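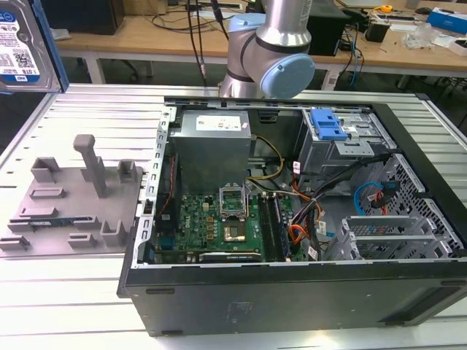
Damby slotted work table with a desktop tower on its side, cover removed. Fixture plate and upright hard drive at left.

Damby Slotted Work Table, Service Bench Version
Manufacturer: Kokkonen
Category: Benches and work surfaces / Computer service
Page updated Jul 26, 2021

Overview

The Damby is a slotted aluminum work table for opening, sorting and reassembling desktop computers. The open slots take standard T-nuts, so fixtures, stops and part holders can be bolted down anywhere along the length of the table and moved when the next type of case comes in.

The service bench version is supplied as a bare table surface with end caps and a hardware bag. Legs, uprights, lighting and fixture plates are ordered separately. Customers who already have a Drernameck base frame can mount the surface directly to it using the holes in the underside.

Work surface

Material: aluminum extrusion, clear finish
Slot width: 8 mm
Slot direction: lengthwise
Edges: deburred, square
End caps: black, press fit, included

The surface is not painted or coated. Light scratches from steel cases are normal and do not affect clamping. Screws dropped during work tend to settle in the slots. Lift them out with a magnetic pickup or push them toward the end with the plastic slot scraper. Leave the end cap off on one side if the table is used mainly for teardown.

Bare aluminum conducts. Where grounded work is required, connect the table to the site ground point with the lug kit and use a wrist strap in the usual way. A dissipative mat can be laid over part of the surface, but it will cover the slots beneath it.

Working on tower cases

Most tower cases are placed on their side with the open side up. In this position the power supply, the board, the memory slots and the drive cage can all be reached from above, and the case cannot tip. Cases with protruding feet rock slightly on any flat table. Turn the case so that the feet hang over the edge, or set rubber pads under the low corner.

Before work on the processor socket, drives or cables:

Shut down the computer and unplug the power cord at the case.
Press the power button once with the cord removed.
Lay the case down and remove the side panel.
Store the side panel off the table. A thin steel panel left on the surface will slide.

A processor left in an open socket should be covered or removed before other work continues over the board. Close the retention frame before turning the case upright. Drive cables should be unplugged by the connector body. Where two data cables of different colors are fitted, note which color goes to which drive before pulling either one.

Fixture plate

The fixture plate is a gray 3D-printed part that lies on the table beside the case. It has raised blocks and slots, and a vertical post with a short crossbar at the top. Use it to keep small parts in a fixed place during a job. The plate is printed to order, and the layout of blocks can be changed if a drawing is sent with the order.

Printed plates are not suitable for clamping loads or for hot parts. Heat sinks should be allowed to cool before they are set down on one. Clean with a damp cloth only. Solvents used for removing thermal paste will dull the surface and may soften thin sections.

Drive holding

A 3.5-inch hard drive stored on its edge takes up less table space than one lying flat, and the label can be read without picking up the drive. Drives should be held upright against a bracket or in a slot. They should not be leaned against the case, where they can be knocked over when cables are moved.

Uprights and panels

Order the upright set if lights, panels or shelves are to be fixed to the table. Rails are available in light and dark finishes and can be mixed. Horizontal bars are attached with inside corner brackets and can be set at any height on the rail. Small boxes and housings may be bolted to a vertical rail; keep the cable exit facing down where possible.

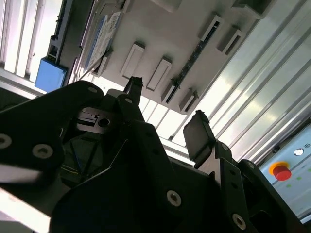 Light horizontal bar, white ribbed panels and dark vertical rail with blue box, upper left.

White panels reflect light back toward the work and reduce the shadows inside a deep case. Ribbed panels are stiffer than flat sheet of the same weight. They collect dust along the ribs and should be brushed in the direction of the ribs before wiping.

Back bench

A second bench behind the table is recommended for items that are needed during the job but do not belong on the work surface: power adapters, tape measure, mouse, bagged screws, spare cables. Any ordinary workbench will do. Leave enough space between the two for cables to hang without being pinched. If the back bench is higher than the slotted table, the hanging cables can drag into an open case.

Supplied with the table

Slotted surface
End caps
20 T-nuts with matching screws
2 joining plates
Hex key
Plastic slot scraper

Accessories, ordered separately

Upright set, light or dark finish
Printed fixture plate, gray
Ribbed panel, white
Ground lug kit
Famico dissipative mat
Leg set or Drernameck base frame adapter

Delivery and assembly

The table ships flat in one carton. Unpacking and mounting to a prepared base takes two people about 2 hours, including leveling. Check that the base is level before tightening the screws. If two surfaces are joined end to end, run a straight T-nut bar through the middle slot across the joint and tighten the joining plates last. Retighten all screws after the first month of use.

Printed fixture plates are made after the order is confirmed and ship separately. Plate drawings dated before January use the older slot spacing and must be revised before printing.

Questions about layouts and plate drawings: Maëlys Vidal, Kokkonen bench products. Please include the outside dimensions of the largest case you expect to open on the table.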